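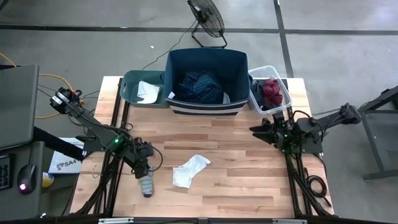
Two arms at the table, sock in the left gripper.

Ticket 2498
Opened by: Beverley Costigan, Ramberg terminal
Product: Teveseo tank gauging
Priority: 2
Status: closed

Fault: Diesel level in tank 10 stuck at 99 per cent on the control room screen since the early shift. A hand dip gave a much lower figure. Loading from tank 10 stopped, lorries moved to the other rack.

07:40 Restarted the gauge display. No change.

08:15 Checked wiring at the tank side junction box. Terminals tight, supply voltage normal.

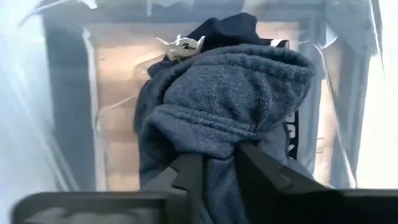 09:05 Called Saxena support. They asked for the alarm log and the last calibration sheet, which is from April. Both sent.

10:20 Saxena found the level input had been left in hold after the software update. Hold released. Reading dropped and matched the second hand dip.

10:50 Watched the level for 30 minutes while Cakine loaded one lorry. Reading followed the meter.

Still to do: check the other diesel tanks for the same setting. B. Costigan to raise separately.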